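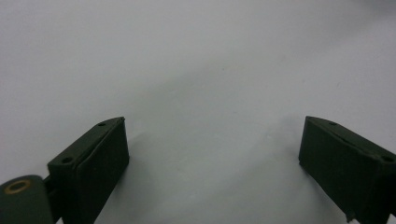

White-gray surface, attachment 1

Ticket 576
Product: Trorkanwood top, matte, color Sampaio White
Opened by: Judite Marinho
Status: waiting on customer

Judite Marinho, 9:10 am
Color looks off. Ordered white, same as the sample chip. In the room it reads gray, a bit blue toward evening. Need to know before the second top gets glued down, fitter is comming back this week. Did I get the wrong batch?

Bořivoj Jireš, Truvemard support, 9:48 am
Hi Judite. Few things to check pls:
- label on underside, color code should be 38
- what bulbs you have, cool or warm
- protective film, is it off? Film dulls the color
Also put the chip flat on the top, by the window, lights off. Then again with lights on.

Judite Marinho, 11:25 am
Label says 38. Film is off, both tops. Bulbs are Jorby, cool ones, box says daylight. Chip by the window matches I think?? With lights on I can't tell, chip goes gray too.
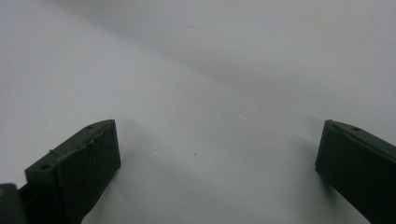 So maybe not the batch. Still don't love it. Can't send the top back if its cut, right?

Bořivoj Jireš, 11:40 am
Code is correct then. Chip going gray along with the top points to the lights. Try 2 warm bulbs over that end, leave the rest, look again after dark. Cut tops can't be returned, uncut ones yes, 10 days from delivery. Dont glue the second one yet. Leaving ticket open.

Judite Marinho, 12:05 pm
Ok. Second one is uncut. Getting bulbs tonight, will update.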